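Print this page | E-mail to a friend
Shares: 28 | Comments: 3

Why do wooden blocks have letters on them?

Alphabet blocks are small cubes of wood. A cube has six faces, and all six are the same size and shape. That makes cubes good for stacking, because any face can be the bottom.

Six faces also leave plenty of room for printing. One face might have a letter, another a number and another a small picture. When you turn the block over, you get something new to look at.

Most blocks start as a long, square stick of wood. A saw cuts the stick into cubes, and the edges are sanded so they don't give you splinters. Then the faces are printed, often in bright colours.

Look for the grain, too. Grain is the pattern of lines in wood, made as the tree grew. On a tabletop it can be dark and stripy. On a pale block it may be hard to see.

Try this at home. Spread 10 blocks on a table and choose one. Name what is on top, then guess what is on the bottom. Turn it over to check. Matvii Yatsenko, who is in Grade 3, made his favourite word this way: ZOO.

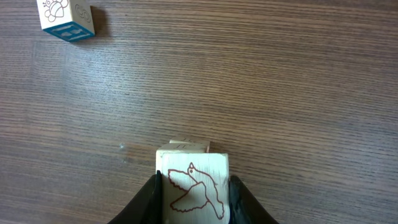
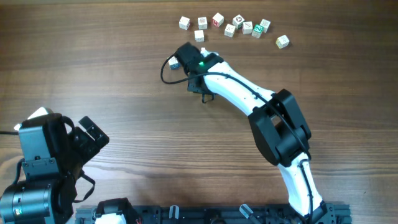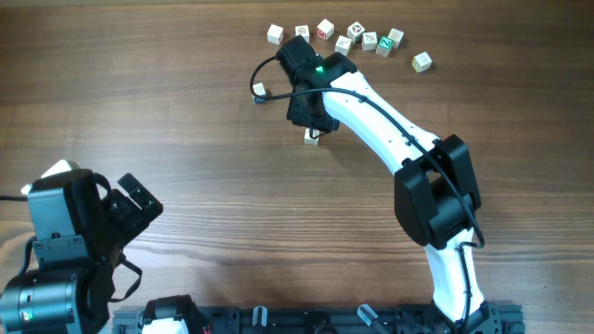
Wooden blocks on a table with a striped grain. The green face in the second picture has a white Z.

Related
How a pencil is made
What is sawdust good for?
Counting the rings in a tree
Why marbles roll and cubes don't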